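Teaching by hand: a conversation with Denise Haworth

Denise Haworth has worked on robot learning for many years, and most of that time, she says, was spent waiting for the robot. At Wirkamness, where she leads the work on manipulation, her group now records most of its training material without any robot arm. A person holds two grippers, does the task, and the movement of the grippers is stored together with the video.

I asked her first why they gave up the older way, in which an operator steers the arms from a distance.

"We did not give it up completely," she said. "But it was slow. A good operator could record maybe one short task in the time that a person with hand-held grippers records several. And the movements were strange. People stop and think when they steer an arm. With the grippers in their own hands they stop much less."

The method has its own difficulties. The position of each gripper must be known at every moment, and for this the group uses printed square markers fixed on the devices. When a marker turns away from the camera, the position is lost for a short time.

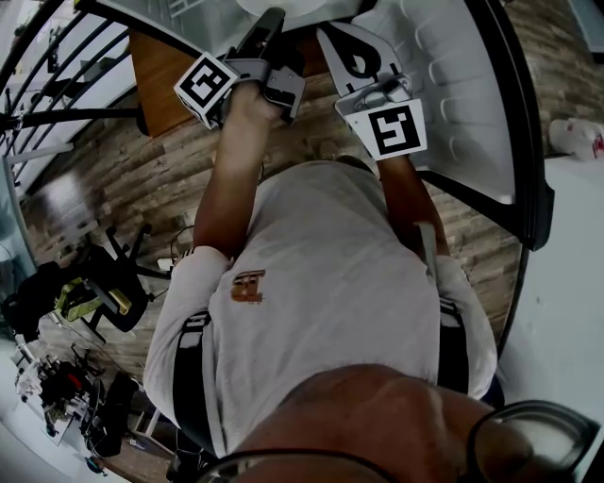
"The wrist is the problem," Haworth said. "A person turns it in ways our arms at the lab cannot repeat. In the beginning we kept all these recordings, and the robot tried to follow and came to its joint limit. Now we check each recording against the arm before we train. If the arm cannot do it, we throw it out."

From 2880 recordings made in the first period, 832 were thrown out in this check. I said this sounded like a big loss. She did not agree.

"The people who record learn also. After April the share went down, and I changed nothing in the software. They simply started to keep their elbows lower."

The main result concerns the quantity of data. The group trained the same model, which they call Gorer, first with 300 recordings of a table-clearing task and then with almost 2000. The larger set helped, but less than they hoped. What helped more was recording in different rooms – kitchens, offices, a corridor at the Bronton building with very bad light.

"With one room the robot learns the room," she said. "I should have known this, I have read it in enough papers."

She is careful about what the result means. All tests were made with one type of arm, and objects that bend, such as towels, still fail often. The next study, with the working name Sethi, will add a force sensor in the fingers, so that the recording also shows how hard a person presses. The first version of the sensor was too heavy and people complained of tired hands after one hour. A lighter one is being made now.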